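larkska-gripper-trials

README, last touched in May. Notes are rough, fix as you go.

What this is

Side by side runs of two fingertip sets on one arm, plus two wrist cameras, plus an old controller against a new one. Kitchen type objects on a tiled counter. Wanted to know which combo to keep for the longer Sirora collection. Mostly know now, see Results.

Status: fingertip part done. Camera part done except low light. Controller part half done, don't quote it.

Hardware

Arm: the bench arm, same one for everything, not moved between sets
Fingertips A: Tukex soft tips, black
Fingertips B: Matos hard tips, ribbed
Wrist cam 1: narrow lens, fixed focus
Wrist cam 2: wide lens, auto focus (turned off after the first batch, it hunts)
Controller old: position only
Controller new: position plus force limit

Tips swap with two screws. Redo the zero after every swap. Really. One whole batch of B went in the bin over this.

Objects

apple, on plate
lemon, on plate
mug, by the rim
sponge
short tin, no label
wooden spoon

Real fruit, not plastic. Replace when it goes soft. Fruit weight is in objects.csv but only for the first batch, sorry.

Episodes

171 total. Each one is a single grasp attempt, 20 seconds max, then the arm backs off wether it has the thing or not. Start pose is jittered a little every time. No resets mid episode.

Operator drives the approach by hand, controller takes over closing once the trigger is down. So approach quality is a human thing, keep that in mind when comparing. Same operator for A and B. Different one for the controller runs.

Wrist view

Cam 1 sits close. Good for contact, bad for knowing where you are. On round stuff the object fills a big part of the view before the tip even gets near, and what's left over is plate rim or tile. Grout lines turned out handy for checking camera tilt between sessions, they stay sharp when the fruit is a bit soft.

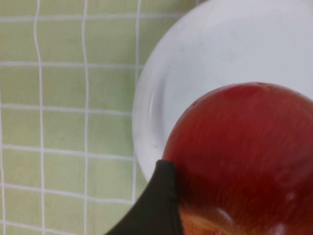

Wrist cam, apple on the white plate, fingertip up against the low left side.

Glare is the main problem with the apple. Shiny skin, light from above, highlight lands close to the contact area in plenty of frames. Segmentation likes to eat the highlight and call it background. We did not retouch or mask any of it. If your model hates glare, drop the apple or set exclude_glossy in the config.

Second problem: dark tip on dark red skin. Edge of the finger is fine against the tile and the plate, weaker against the lower part of the fruit. We tried a strip of light tape on the tip for 10 episodes, it helped the tracker and wrecked the grip. Taped episodes are flagged taped=1. Leave them out of any grip comparison.

Results, short version

Tips A better on fruit and the mug. Less pushing the thing across the plate before it closes. Slower to let go, lemon sometimes sticks.

Tips B better on the tin and the spoon. On the apple they skate, plate moves with it. Sponge no difference.

Cam 1 vs cam 2: operators liked 2, the contact labels came out cleaner with 1. Keeping 1 on the wrist and putting a 2 on a stand for the Sirora runs.

Controller new: feels nicer, fewer squashed lemons. Numbers not ready. The force limit was changed partway through the mug runs and that wasn't logged right, so those need redoing.

Per object success table is in results/summary.csv. Success = object clear of the surface and still held at the end of the episode. Held but tilted counts. Held by the stem does not count.

Layout

data/tips_a/
data/tips_b/
data/controller/
results/
configs/
objects.csv
calib/ (one file per session, not per swap, known problem)

Every episode folder has wrist video, joint log, gripper width, trigger time and a notes.txt. Most notes.txt are empty. Some have swearing in them, will clean up before anything goes outside Larkska.

Loading

Run load_trials.py with the folder and a tip set name. Needs the calib folder next to data or it quits with a useless error. Video is 60 fps on cam 1. Cam 2 drops frames when the disk is busy, so use the timestamps, do not count frames.

Joint log and video are on seperate clocks. Offset is in each session's calib file under t_offset. Apply it once. The loader already does it, so don't do it again in your own script.

Known issues

- gripper width reads slightly negative when fully closed with tips A, soft tips squash, clip at zero
- lemon episodes in the first batch have auto focus on, cam 2 only
- spoon start pose got bumped, handle angle is all over the place
- plate is not fixed down, on purpose, so plate slide is real and not a bug
- light changes over the day, no blinds, morning sessions brighter
- left and right finger swapped in the labels for one controller session, loader does not fix this yet

Not good for

Anything about force. There is no force sensor on either tip, the new controller guesses from motor current. Also not a grasp planning set, a person picked every approach.

To do

redo mug with force limit logged
low light, both cameras
weigh the fruit
try tips A with a thinner pad, Tukex set is on order
per swap calib files
somebody please rename configs/final_final2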